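Skastex, Menon Building, workroom on the ground floor
Bench and small parts inspection, sheet 1190
Bench: 2
Date: May 14, 2025
Inspected by: Slamet Ngui
Reviewed by: Marlina Setiawan
Previous sheet: January

Marks used: OK, Action, N/A. Write a comment for every Action. A comment with OK is optional but helps the next inspector.
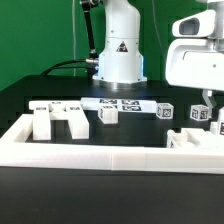
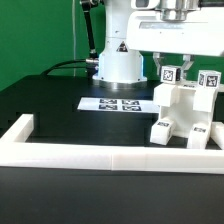
Bench 2, printed parts and marker cubes at the work surface.

Section A. Before starting

A1. Bench users told that the inspection is taking place
OK

A2. Power to the bench switched off and lockout tag fitted by the inspector
OK
Comment: Tag is getting hard to write on. New pack is in the stores cabinet, top shelf.

A3. Previous sheet read, open items carried over
Action
Comment: January sheet had one open item, the missing lid on the parts box. Still missing. Carried over again as F3.

Section B. Table and floor

B1. Table does not rock when pushed from the front and from the side
OK

B2. Work surface wiped down, no glue, tape residue or plastic crumbs left on it
Action
Comment: Old tape residue near the front. It catches on a cloth. Clean with the mild remover only and let it air out before the bench goes back in use.

B3. Front edge has no splinters, chips or raised screws
OK

B4. Floor clear for at least 600 mm in front of the bench
OK
Comment: A stool had been left in the walkway. Moved it under the side table.

B5. Green backdrop fixed at the top, does not sag or reach the floor
OK
Comment: Pulled lightly on both sides and it held. The clips are the same ones as in January.

B6. No drinks or food at the bench
OK

Section C. Tray and printed parts

C1. Tray rim checked by hand for cracks and sharp edges
OK
Comment: Went along the whole rim with gloves on. There is one rough spot on the inside of a corner. It doesn't cut. Sand it next time the tray is lifted out.

C2. Tray sits flat and does not slide when a part is pushed against the rim
OK

C3. H-shaped block: legs and crossbar firm, top piece flat
OK
Comment: No movement at the joints when twisted by hand.

C4. Long bar: straight, marker patterns on the top lie flat
Action
Comment: A corner of one pattern lifts if you run a thumbnail under it. Press down with the roller. If it lifts again, replace the whole pattern. Do not glue the corner.

C5. Fixture with the open middle: stands level, top surface does not flex, feet in contact with the table
OK
Comment: Checked with a feeler strip under both feet. Please put cubes on top of it gently. Marlina has asked about this before.

C6. Marker cubes: corners whole, faces clean, patterns readable
OK
Comment: Cleaned with a dry cloth. Do not use the wet wipes from the sink on these.

C7. Small printed pieces kept low and inside the tray, none on the floor
OK
Comment: The ones piled against the rim in the first picture are allowed where they are. Please don't let the pile get higher than the rim.

C8. Broken or cracked pieces removed and put in the plastics bin
OK
Comment: One cracked piece from the drawer thrown away and written off in the parts list.

Section D. Printed sheets

D1. Marker sheet on the table is flat, with no curled corners
Action
Comment: This is the paper sheet with the two-by-two markers. It is plain paper and it won't stay good for long. Reprint on the heavier Vurard stock. Check the printed size with a ruler before it is put out.

D2. Spare sheets stored flat in the folder
Action
Comment: Folder is bent. Spares are usable. Order a stiff one.

D3. Old sheets marked VOID before recycling
OK

Section E. Cables and labels

E1. Cable at the base of the column: connector pushed fully in, no strain at the plug
OK

E2. Black cable from the connector has no nicks or flat spots, and is not trapped under anything
OK
Comment: Checked along its full length with the power off, including the part behind the bench.

E3. Thin pale cable by the backdrop hangs free and can't be caught by a sleeve
OK
Comment: It hangs well back from where people stand. I would still like a clip on it halfway down. Not an Action this time.

E4. Triangular warning label present on the front of the column
OK

E5. Bench lighting at or above 500 lux at the work surface
OK
Comment: Reading taken with the room lights on and blinds closed.

Section F. Storage and paperwork

F1. Parts list matches what is on the bench and in the drawer
OK
Comment: Matches after the write-off in C8.

F2. Gloves and safety glasses available within reach
OK
Comment: Medium gloves running low.

F3. Parts box has its lid
Action
Comment: See A3. Prernen no longer supplies the lid on its own, so we either buy a new box or print a lid. Marlina to decide.

F4. Emergency contact card posted and up to date
OK

Actions from this sheet

B2, tape residue: Slamet
C4, lifting corner on the long bar: Slamet
D1, reprint marker sheet: Slamet
D2, stiff folder: Marlina
A3/F3, parts box lid: Marlina

Reviewer's comments (M. Setiawan)

Agree with the above. For F3, buy a new box. A printed lid would take longer than it is worth.

For E3, go ahead and fit the clip, and record it on the next sheet under the same number.

C4: if the pattern has to be replaced, keep the old one until the new one has been measured.

Bench may be used once B2 is done. The other items can be closed while it is in use.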